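Hands on, hands off: a morning teaching the arm at Tillico

April 2022

Coffee first. Then gloves, then the argument about whose turn it is. At Tillico, the small training workshop that Samenum runs on the edge of an industrial estate, the working day starts much like it does anywhere else, except that the new starter is bolted down and has to be shown everything.

And shown is the word. No one here types in positions any more, or not many. You take hold of the arm and move it, or you sit a few feet off with a pair of hand controls and it copies you. Either way it remembers. Do a job well and it has a good example. Do it badly and it has a bad one, which somebody then has to find and chuck out.

Two ways of teaching, then. By hand is the older one here. Motors go slack, you grab the wrist, off you go. Slow, a bit like steering a friend round a dance floor. Good for the first few tries because you feel the weight, you feel when a part catches. Bad for anything fiddly. Your own arm gets in the way and your shoulder is done by lunch. 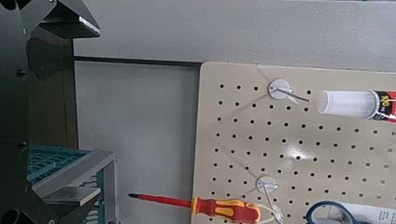 Remote control took longer to win people over. The kit is called Wiriya, two grips on a stand and a screen, and the first hour on it is awful. Everyone overshoots. You reach for something, the arm reaches further, you snatch it back. Depth is the killer, because what you get on the screen is the view from the wrist and it flattens everything. A screwdriver in front of the board, red and yellow handle, easy to spot, and still you can't tell if you're a finger's width above it or a hand's width. Old hands watch the round bases of the hooks instead and judge their distance off those. Takes a week or so to learn. After that people tend not to want to go back to pushing the thing round by the wrist.

I had a go. I was dreadful. My best attempt at a simple pick-up took 46 seconds and the person before me had done it in 11. There's a trick with breathing apparently, out as you close the fingers, same as threading a needle. Did not help me one bit.

What does help is being boring. Every trainer said a version of this. Same approach, same pause before the grip, same height on the way up. The arm learns the habits along with the job, so if you dither over the part for a moment it will dither too, every time, for ever. One batch from the winter had to be binned for exactly that. A little wobble to the left before each grab, copied faithfully. Whoever did the showing had no idea they did it.

So there are rules on the wall now. Stop if you're tired. Stop if you're cross. Keep the mistakes if you put them right, as the arm needs to see a fumble and a recovery, but mark them. Bin anything where you had to look away. A session is two hours at the outside and most people flag before then.

The present job is called Sundeck, for reasons that have been lost. Small parts, rods and rings and brackets, the sort of thing where pieces have to meet at the right angle or they don't meet at all. They had 358 good run-throughs saved when I visited and wanted plenty more by June. Sounds like a lot. It isn't, once you allow for the part lying a different way round each time, which it should, otherwise the arm only learns one spot on the table.

It's the awkward holds that eat up the hours. Grip a wooden dowel and that's easy enough, it's straight and it's round. But put a ring on the far end, with a yellow cranked piece joined on below, and now you are moving three things while holding one. You think about the end you're not touching. People do this without noticing. Getting it across to a machine means doing it again and again, at a steady speed, and never once getting clever.
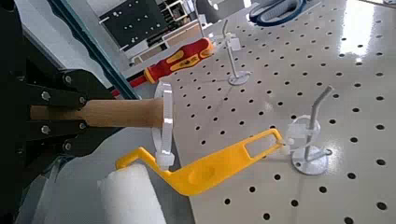
One trainer reckons the by-hand method is being dropped too quickly, and told me so twice. You can't feel anything through the controls, was the gist, so you end up squeezing everything far too hard and teaching the arm to do the same. Start people on the wrist for a fortnight, let them learn what a light grip feels like, then give them the remote. Fair point, and not a popular one in a room where most have already moved accross.

The answer for now is a bit of both. First runs by hand, the bulk by remote, then back to the wrist for anything that keeps going wrong. Messy, but it gets through the list. There's talk of a buzz in the grips that gets stronger as the fingers close, and a prototype sits in a drawer waiting for a cable.

By the time I left, the turns argument had started up again. The afternoon slot is the unpopular one, when the sun comes round and the glare gets on the screen. They've asked for a blind. It's on order.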